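Mugs and Desks: Reusable Cups in Shared Study Rooms
Design and Everyday Objects module, project report
Group 9, Wotlow
Tue 7 June

1. What we wanted to find out

Whether people would keep a steel-lined mug on a shared desk and use it instead of paper cups from the machine. Started in January with a count of cups in the ground floor bins. 312 paper cups in one week, lids not included. More than we guessed.

Second question, added later — what sort of mug suits a light desk top. Size, colour, handle, whether it leaves rings.

2. What we did

Short survey on paper, left by the door of the Urkemine building. 71 came back. Nine had to be thrown out (blank, or only the name filled in). Then a desk trial with the mugs. Then bin count again.

We should of done the survey before the first count, the questions would have been better. Noted for next time.

3. Survey results

Most people own a reusable cup already and leave it at home. Main complaint was washing up, there's one sink and it is on the other floor. Second complaint was tea tasting of coffee. A few said steel feels cold on the lip, one person wrote half a page on this.

Colour: green and grey came out top, white last (stains). Handle or no handle — handle, by a long way. People with big hands want a bigger handle. Nobody asked for a lid, which suprised us as the shop ones nearly all have lids.

4. The mug and the table

Went with a green mug, steel inside, with a handle. Plain, no logo. On a pale wood-grain top it is easy to spot and doesn't shout. We liked the rounded table corners too, less to catch your hip on.

Rings: tested with black tea and with water. Tea leaves a mark if left over lunch, wipes off with a damp cloth. Water no mark.

Tipping: the mug is fairly wide and stayed up in our nudge test. Full mug slops though. Fill to a finger below the rim.

5. Problems

Trial too short. Two mugs went missing, one came back. Second bin count fell in exam week so we can't really compare it to the first, we left it out of the results. Stustitz room was locked half the time.

6. Pictures

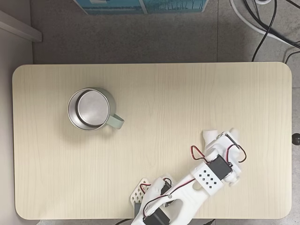
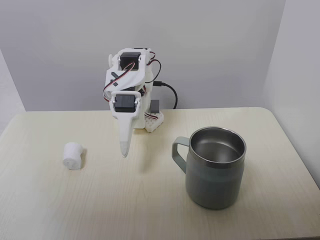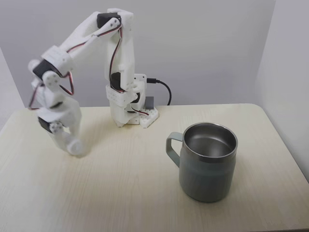 Fig. 1 to 3. Green mug with steel interior on the pale wood-grain table.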